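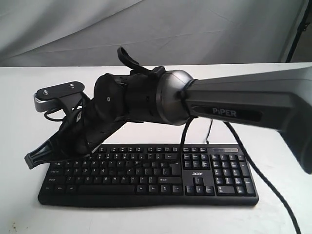 Trarness Key Testing Service: Frequently Asked Questions

Last updated in June. If your question is missing, write to the service desk and Milagros Condori or Ákos Hegyi will reply.

What does the service do?

You send us a keyboard and we have a robot arm press the keys for you. We record which presses registered on the computer, which did not, and which registered more than once. You get the results as a spreadsheet along with the wrist camera video.

Who uses it?

Mostly repair shops, refurbishers and small companies that sell keyboards under their own name. Schools and offices with a stack of used keyboards also send us a few before deciding whether to keep the rest. We take single keyboards from private customers when there is room in the schedule.

What kinds of keyboards can you test?

Any wired USB keyboard that lies flat on a table, full-size or compact. Wireless models are fine if you include the receiver. We do not test laptops, folding keyboards or split keyboards at this time. Curved front edges and raised frames are not a problem.

Do I need to send special software?

No. A standard keyboard works with our logging program, Gunawan, as soon as it is plugged in. If your keyboard needs a driver for its media keys, send us the installer or a download link. Without it we can still test the letters, numbers and function keys, but the media functions will be marked as not tested.

What is the difference between Basic and Extended?

Basic presses each key 20 times. Extended presses each key 329 times, in several passes, with the order of the keys changed between passes. Basic is enough to find dead keys and keys that stick. Extended is meant for keys that fail now and then, which a short test can easily miss.

Why 329 presses?

It is what fits in our overnight slot on a full-size keyboard, with time left over for the position checks. We kept the number when we moved to the current setup so that older and newer reports can be compared.

How does the arm know where the keys are?

Before each job, an operator sets the keyboard on the table and moves the arm by hand to a few reference keys. The program works out the rest from a layout file. We have layout files for the common US and European arrangements. If yours is unusual, we make a new file from a flat scan of the keyboard, and there is a one-time setup charge for that.

The keyboard does not have to be lined up with the table. The camera at the wrist lets the operator check the position up close and correct it before the first press.
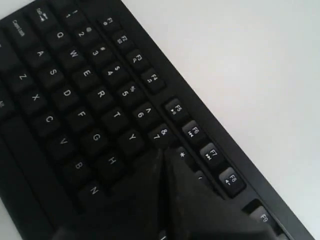 The position is checked again between passes. If the keyboard has moved by more than 2 millimeters, the job stops and waits for an operator. Light keyboards with worn rubber feet tend to slide, so we hold those in place with removable putty under the corners.

How hard does it press?

The default setting is close to normal typing. We can go lighter or firmer if you ask, within the limits of the arm. Please note that this is not a calibrated force measurement. If you need the exact force at which a switch closes, you want a lab with a force gauge, and we will say so if you call.

Can it test key combinations?

Only to a degree. Shift, Ctrl and Alt combinations are done by holding the first key down with a small weighted lever while the arm presses the second. This is slower and is charged as an add-on called Dodent. We do not test combinations of three or more keys.

Can it type sentences?

Yes, one key at a time, and slowly. Some customers ask for a line of text at the end of the video as a simple demonstration. It is not a test of typing speed and it will not tell you how the keyboard feels to a person.

Will the test damage my keyboard?

We have not had a broken key so far. Glossy keycaps may show faint marks after an Extended test, especially if they were already worn. If the finish matters to you, ask for the soft tip cover. It adds a little time to each press.

Should I clean the keyboard first?

Please do. Crumbs and dried drinks change the results, and we return very dirty keyboards untested. We do not clean keyboards ourselves.

How long does it take?

A Basic test is normally finished the day after the keyboard arrives. Extended takes one night on the arm plus the time to check the log, so allow a few days. We start the overnight jobs at 6 p.m. If you send more than 30 keyboards at once, contact us before shipping so we can agree on a schedule.

Where do I send it?

All testing is done at our Trollenden workshop. The full address and a job number are sent when you place the order. Write the job number on the outside of the box. Boxes without one are set aside until we can match them to an order.

What if I disagree with a result?

Tell us the key and the job number. Ákos will look at the log and the video together, and we will repeat the test on that key at no charge if we still have the keyboard. Once it has been shipped back, you would need to cover the postage to return it.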